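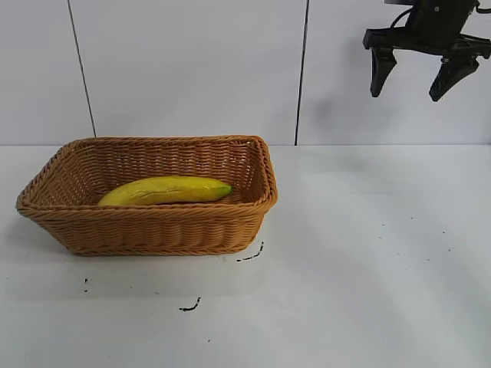

作業ノート 2021年3月22日　果物かごの件

Haverfordの作業室、白い天板の机。朝から出しているのは横長の編みかごひとつと、バナナ。縁が太く巻いてあって側面が外に開いているやつ。Talutitzの棚まわりの見直しで、果物をどの入れ物に置くか決めることになっているので、その続き。前回までの分は前のノートの終わりのほうにある。ホリスさんが青い付箋を貼ってくれている。

かごについて

台帳の番号は2198。買い先の欄はRarkis、購入時期の欄が空白のまま。ケンジさんに聞いたら去年の5月だと思うとのことだったが、納品書が見つかるまで空白にしておく。

素材の欄も空いている。籐なのか樹脂の編み材なのか、見た目だけでは決めかねる。表面の色は薄めの茶で、むらが少ないから樹脂に見えなくもない。ホリスさんは籐だと言う。爪で軽く押してみたが、これも決め手にならなかった。底の裏の目立たない端を水で湿らせて、色の変わり方を見る方法がある。籐なら湿ったところが濃くなるはずで、樹脂なら水がそのまま玉になって残る。今日は果物を入れているのでやらない。中身を出した日にやること。

籐か樹脂かで手入れが変わる。籐なら水洗いは最小限にして陰干し。長く濡らしておくと編み目の奥がかびるし、逆に暖房の風が当たる場所に置くと乾きすぎて割れる。樹脂なら薄めた中性洗剤で丸ごと洗ってよい。決まるまでは籐として扱う。つまり洗わない。刷毛で払って、固く絞った布で拭くところまで。

刷毛は流しの下の引き出しにある豚毛の柔らかいほうを使う。硬いほうは金物用なので使わないこと。編み目は横に詰まっているから、刷毛も横に動かすと埃が奥に入らずに取れる。縁は編み込みの溝に沿わせる。縁の溝がいちばん汚れる。手で持つところなので手の脂もつくし、そこへ粉が乗る。今朝も拭いた布が灰色になった。

持ち方

縁の片側だけつまんで持ち上げないこと。空ならまだいいが、果物が入っていると縁の巻きに力がかかって、だんだん緩む。前に使っていた丸いかごがそれで駄目になった。両手で短いほうの側を底から支える。書いておかないと自分も忘れる。

バナナの置き方

一本だけ、かごの長いほうに沿って横向きに寝かせた。背の丸いほうが上。この置き方だと下に当たるのは両端に近いところになる。房のままのときは付け根を上にして伏せるように置くと自重で傷みにくい、と前回のノートに書いた。一本の場合はどちら向きでも大差ない気がしている。試しに腹を下にした置き方も比べるつもりだが、同じ日に買ったものでないと比べようがない。今日のぶんは一本きりなので向きの比較はなし。

色は黄色。先に少し緑が残っている。食べごろかどうかはもう少し先に見る。追熟の目安の札を壁に貼ろうという話が前に出ていたが、誰も作っていない。自分が作る。

底に何を敷くか

候補は布巾、クッキングペーパー、何も敷かない、の順で話に出た。

布巾。当たりは柔らかい。ただ果物の汁が染みたときに気づくのが遅れる。先週りんごでそれをやった。下の面が傷んで布が湿っていたのに、上からは何ともなく見えていた。敷くなら毎日めくる。

クッキングペーパー。汁がつけばすぐ分かるし捨てられる。滑るのが難点で、かごを運ぶと中で果物が片側に寄る。折り目をつけて底の角に合わせると少しましになる。

何も敷かない。風は通る。編み目の跡が皮につくことがあるが、バナナ一本なら軽いので気にならない。桃や洋梨には向かない。

当面はバナナとみかんは敷かない、柔らかいものはペーパー、ということにした。ケンジさんは布巾派なので月末にもう一度話す。

置き場所

机の上に置きっぱなしにするのか、棚に上げるのかで意見が割れている。机に置くと目に入るから食べ忘れがない。その代わり作業のたびに動かすことになり、動かすたびにどこかに当たる。棚に上げると動かさないが、忘れる。前に棚の上のバナナを黒くしたのは自分なので、あまり強く言えない。

Talutitzの棚は奥行きの寸法がまだ確定していない。かごは側面が開いているので、底の寸法で棚を選ぶと縁がはみ出す。測るときは必ず縁の外側で測ること。この間違いは一度やっている。棚板を二枚切り直した。棚板の間隔も、手を上から入れる余裕を見込まないと、毎回かごごと引き出して果物を取ることになる。引き出すと底がこすれるから、底の編みが先に傷む。

直射日光の当たる窓際は最初から外した。暖房の吹き出し口の下も外す。今の机の位置は午前中は明るいが直接は当たらないので、しばらくここでよい。

重さの記録

今回から果物を量って残すことにした。秤はStutachの台秤で、上限が2000グラム。かごごと載せると皿からはみ出すので、果物だけを皿に載せる。かごごと載せて後から引き算するやり方は、かごが傾いて値が落ち着かないからやめた。

使う前に100グラムの分銅で確認すること。朝の確認ではぴったりだった。分銅は素手で触らず、箱についている布を使う。箱は秤の横ではなく、上の段に戻す（秤の横に置くと誰かが文鎮にする）。

バナナの値は表のほうに書いた。ここには写さない。二か所に書くと必ず片方が古くなる。

机の拭き方

果物を置く前と片づけた後に拭く。白い天板なので汚れは分かりやすいが、透明な汁は分からない。斜めから光を当てて見ると筋が出る。アルコールを使ったあとは、乾くまでかごを戻さない。編み材の底に湿り気が残ると面倒なことになる。布は黄色いタグが机用、タグなしが床用。タグが取れかけているのが一枚あるので縫い直す。誰か糸の場所を知っていたら書き足しておいてください。

→ 糸は文具棚の上、缶の中。（ホリス）

出し入れについて

かごから果物を出すときは、縁にこすらずに真上へ持ち上げる。バナナはつい端をつまんで引きたくなるが、端だけ持つと付け根のところで皮が裂けやすい。胴の真ん中あたりを持つほうが安心。力は要らない。強く握った跡はその場では見えず、翌日に茶色く出てくるので、誰がいつやったのか分からなくなる。

戻すときも同じで、落とさず、底についてから手を離す。側面が斜めに開いているので、壁のほうに置くと果物が底の中央へ滑ってくることがある。最初から真ん中寄りに置けばいい。

空にしたかごは次のものを入れる前に一度中を見る。皮の切れ端や軸が編み目に挟まっていることがある。底と側面の境目が特に見落としやすい。内側は影になるので、手元の灯りをつけて覗くこと。 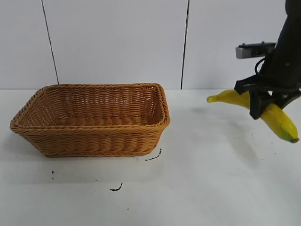 バナナは冷蔵庫に入れてもいいのか。

黄色く熟してからなら入れてかまわない。皮は黒っぽくなるが、中身は常温より長くもつ。緑が目立つうちは冷やすと追熟が進みにくくなるので、室温に置いておく。

同じかごにりんごを入れるかどうか

りんごと一緒にすると追熟が早まる。早く食べたいときは便利だが、比べている最中にやると記録にならない。前回、みかんの横に誰かがりんごを足していて、途中から条件が変わってしまった。親切でやってくれたのだと思う。記録中のかごには紙片を挟んでおくことにする。紙片のあるかごには足さない、ないかごには何を入れてもよい。

みかんのほうは一緒に入れてもバナナにはたいして影響しない。ただし、重いものを上に載せないこと。バナナは必ず上。

かごの予備

同じ形のものをもうひとつ頼むかどうか。Rarkisの型番が分からないままだと同じものが来る保証がない。ケンジさんが納品書を探してくれている。見つからなければ、縁の外側の寸法と深さを測って問い合わせに書く。底のほうにも編みの帯が回っているので、それも書き添えておけば似た型と取り違えにくいと思う。見つかっても、素材が分かってから注文したい。樹脂だったら次は洗える前提で選べるし、籐だったら湿気の少ない棚を先に決める必要がある。

予備が来るまでは、かごを干している間の果物の置き場がない。とりあえず大皿を使う。大皿は底が平らで風が通らないから、長くても半日。

壁の札の下書き

果物を入れる前にかごの中を見る。
かごは両手で底から持つ。
柔らかい果物の下には紙を敷く。紙は毎日替える。
紙片の挟まったかごには足さない。
傷んだものを見つけたら、その日のうちに出す。

字が多いとケンジさんに言われたので、たぶん減らす。最後の行は残したい。

残っていること

底の裏を湿らせて素材を見る。中身を出した日に。
縁の外寸を測って、棚の図に書き込む。
タグの縫い直し。
前の丸いかごを捨てるか、修理に回すか。縁の巻き直しは自分でできる気もするが、材料の在庫がない。入口の横に置いたままなのは邪魔なので、とにかくどこかへ動かす。
観察は14日間。毎朝、色と重さを表に記入。休みの日の担当は表の右端に名前を入れてください。まだホリスさんの名前しか入っていない。

夕方追記。かごの手前側の縁を指でなぞったら、編み材の端がわずかに浮いているところがあった。引っかかるほどではない。切らずに、目打ちで下にくぐらせて戻した。接着剤は使っていない。明日もう一度触ってみて、また浮いていたら洗濯ばさみで一晩押さえる。目打ちは革の鞘に入れて工具箱の上段へ戻した。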